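Brultwood News > November > Kitchen and Stores

Round containers: what to keep and what to pass on

The containers in the Dilham Road store have been sorted. The job took two mornings and most of a Friday, and it covered everything on the long shelves as well as the two cupboards under the window. Aldana Pereyra did the first sort by shape and Octavio Palma went through the lids afterwards. The final list has 363 pieces on it, and 59 of those have no lid that fits.

The square and oblong ones were easy. They stack, they go back in the same place, and people tend to return them. The round ones are more trouble. They came in several sizes that look the same until you try to put one inside another, and the lids had been kept in a separate crate, so a good deal of time went on trying each lid in turn. Octavio has now written the size on the underside of every round container in marker pen. Please don't scrub it off.

Colour is the other change. From this month the coloured round containers are for small loose things on the worktops: clips, pegs, bag ties, labels, spare keys. Clear ones are for food and stay in the kitchen. We had both kinds doing both jobs before, and Hamdia Asfaw found drawing pins in one that had gone back on the food shelf.

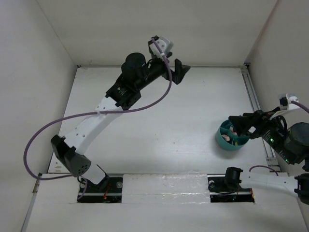
A round teal container, on the right.

If you use a worktop regularly, you can have one coloured container for it. Put your initials on a bit of tape on the side and tell Hamdia which size you've taken, so it can come off the store list. Keep it towards one side of the surface, where it won't be knocked by anyone reaching across. At the end of the week, tip it out and put back whatever belongs somewhere else. Most of what turned up in the sort was bag ties — a full carrier bag of them, which has gone to the packing room.

Larger things should not go in the round containers at all. Tape, scissors and rulers have their own tray on the second shelf, next to the scales. The tray is new and a bit shallow, and Graciela Godoy is looking for a deeper one. If you have one at home that you don't want, leave it in the store with a note on it.

The containers without lids are on the trolley by the back door. They are free to take and would do for seed trays, paint water or nails. Anything left on the trolley on Mon 27 November goes to the Atar shop, who have said they'll have them all.

Missing lids are still wanted. Ignacio Vergara thinks a number of them went home with people after the summer lunch, so have a look at the back of your cupboards. Drop them in the crate marked LIDS, just inside the store on the left, and rinse them first please.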